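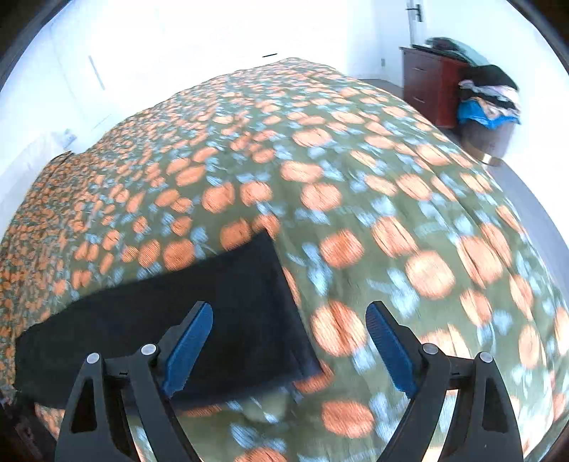
Zodwa Du Plessis
Founder and Head of Linen, Clornstead

About us

Clornstead is a laundry and bed linen service. We wash, mend, fold and put away bedding for households, guest houses and small inns in Ornwood and the towns along the Engelbrecht road. We also make up beds, on site, for customers who want that done for them. We do not sell mattresses or bed frames, and we stopped renting tablecloths a few years ago.

Most people come to us with one difficult item. It is a quilt that will not fit in the machine at home, or a patterned cover that has been in the family for a while and has a torn seam. The cover at the top of this page is olive green with orange pumpkin-like shapes and pale blue leafy motifs printed all over it, with a folded black cloth lying on it. Prints like that one are a large part of our fall work. Customers want them on the bed by the end of September and packed away again before Thanksgiving is quite over.

How we started

I worked for eleven years in the linen room of a hotel outside Ornwood. The hotel closed its laundry and sent everything out by truck, and the linen room became a place where bags were counted in and counted out. I left in March of the next year and rented the front half of a dry goods store on Willell Street. The back half was still full of shelving, and the owner let me keep it. Those shelves are what we store customers' seasonal bedding on today.

For the first year the business was two washers, one long table and me. I took in sheets from three guest houses and did quilts for neighbors in the evenings. The name comes from the old store sign, which said Clornstead Dry Goods. The second half of the sign had fallen down and the first half was in good shape.

We now have a staff of 20 and two buildings. Washing and drying are done on Willell Street. Folding, mending and storage are in the Engelbrecht building, which was a furniture warehouse and has the floor space for big tables. Over a normal year 2,000 bed covers pass through the folding room, and that does not include sheets or pillowcases.

What we do

Washing. Every piece is checked by hand before it goes in. We look at the seams, the label if there is one, and any place where the print has already started to fade. Printed covers are washed inside out in cool water. Dark pieces are washed separately, and we are strict about this. A black throw that has never been washed can spoil a light cover in one load, and we have had to make that phone call to a customer. It was in our second year. We paid for the cover.

Drying. We tumble on low heat and finish large pieces flat on racks. A filled cover can feel ready on the outside and still be damp in the middle, so it stays on the rack overnight even when it seems done. This is the main reason our turnaround on quilts and comforters is longer than on sheets.

Mending. We close open seams, replace ties and buttons, and patch small tears from the back. We do not re-dye. If a print has worn off we will tell you so, and you can decide if you want to keep using the piece.

Folding and storage. Bedding for storage is folded loosely with cotton sheeting between the layers. We do not use vacuum bags for anything with a filling -- it comes out flat and some of it never recovers. Each stored piece gets a cloth tag with the customer's name and the date it came in. Once in the middle of the season we take it down, open it out and refold it along different lines, so that the creases do not set in the same place.

Making beds. Our bed crews work at guest houses and vacation rentals from Thursday to Monday. They bring clean linen, strip and make the beds, and take the used linen away the same day. Households can book this too, and a fair number of our older customers do.

How we make up a bed

New staff spend their first two weeks at the practice beds in the Engelbrecht building before they go out on a crew. Customers sometimes ask us to show them what we teach, so it is written out here.

Start with the mattress pad and pull it tight at the corners. Put the bottom sheet on from the head down. The top sheet goes on with the wrong side up, so that the hem faces the right way when it is turned back. Tuck the foot first, then the sides.

The cover goes on last. Lay it across the middle of the bed while it is still folded and open it toward the head, then toward the foot. Check that it hangs evenly on both sides before you smooth anything. Smooth with the flat of your hand, from the center outward. With a thick cover, soft folds will stay in it however long you stand there, and that is fine. We do not iron filled covers and we do not ask our crews to chase every crease.

With a busy print, step back to the doorway and look at it from there. A cover that is a few inches off is hard to see up close when the pattern is scattered in all directions. It shows at the hem.

If there is a throw or a spare cloth for the bed, fold it and lay it on top near the foot or off to one side. A plain dark color works well against a print. Customers who have pets often keep one there all year and send us the throw every week and the cover much less often. We think that is a sensible way to do it.

Who works here

The washing floor is run by people who were mostly trained here. Two of our menders came from the upholstery trade and one used to alter wedding dresses. The bed crews work in pairs, and we try to keep the same pair on the same houses, as it saves a lot of explaining about keys, dogs and which closet is which.

Everyone who works here is paid by the hour and not by the piece. I was paid by the piece when I was young and I remember what it did to the folding.

Our customers

We have standing accounts with 53 guest houses, inns and rentals. The rest of our work is from households. Some send one comforter a year and some send everything. We do not require a contract from households, and there is no minimum order if you bring the items in yourself. Pickup and delivery is free inside Ornwood and there is a flat charge beyond it.

We do turn some things away. We do not take leather, fur, electric blankets or anything with a heating wire in it. We will look at antique quilts but will often send you to a conservator instead, particularly if the fabric has begun to split. We cannot take items that have been treated for bedbugs in the past month, even if the treatment was successful.

If something goes wrong with a piece while it is with us, we call you the same day. We keep a record of the condition of each item when it arrives, and you can ask to see yours.

Seasonal storage

Storage space opens twice a year. Winter bedding comes in from spring onward, and this year the last day to drop it off is 21st June. Fall and holiday covers come in from the end of November. Please empty any zippered covers before you bring them and remove pins -- we find a good many pins. You do not need to wash anything first. It is all washed again before it goes on the shelf, and the price includes that.

To get a piece out early, give us two working days so that it can be aired before you collect it.

Visiting

The counter on Willell Street is open Monday through Saturday. Parking is behind the building, and there is a cart by the rear door for heavy loads. The Engelbrecht building is not open for drop-off, but customers with items in storage can visit by appointment.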